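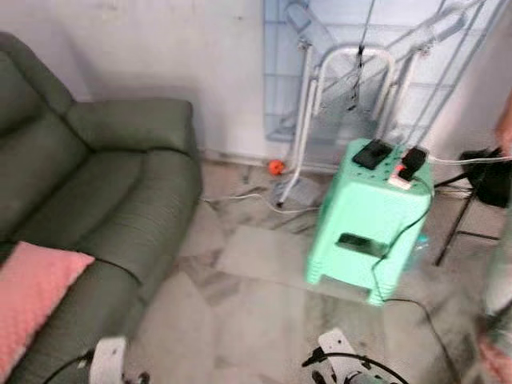

The stool that became a desk

I bought the stool for reaching the top cupboard. It has reached the top cupboard twice. The rest of its career has been spent next to the sofa holding up a phone, a charger and a power strip, and I've stopped calling this temporary.

The trouble is the sockets. Whoever wired this flat believed people would only ever want electricity in corners, so anything with a battery has to be charged by extension lead. I kept the lead on the floor for the first month and kicked it most evenings. Mint green plastic has turned out a decent colour for a piece of office furniture. It wipes clean, it weighs nothing, and there's a slot in the side to grab when you want to move it, though with everything plugged in you can't move it far.

I did look into a proper side table. The one I liked was called the Fludlow and it cost 200, before delivery, for something with three legs and a drawer too shallow for a phone charger. I had the page open for a week and then bought a very nice lamp for the bedroom instead.

The drying rack

The rack lives against the wall by the sofa all year. In theory it folds. I folded it last December, when people were coming round, and spent so long getting it open again that I decided guests could look at it. It has a pale blue grid panel that I'm still not sure I'm using correctly – socks go over it, badly.

It has also been leaning on the paintwork, along with everything else I own, and the wall is now a sort of white with opinions. I have a tin of touch-up paint under the sink, bought for exactly this. It's been there 39 weeks, going by the receipt.

The sofa

Olive green, second-hand, heavier than it looks. The pink cushion came later and doesn't go with it. I've moved it to the bedroom several times and it keeps coming back, probably because I keep carrying it.

Next job is a hook for the cables, or possibly a second stool.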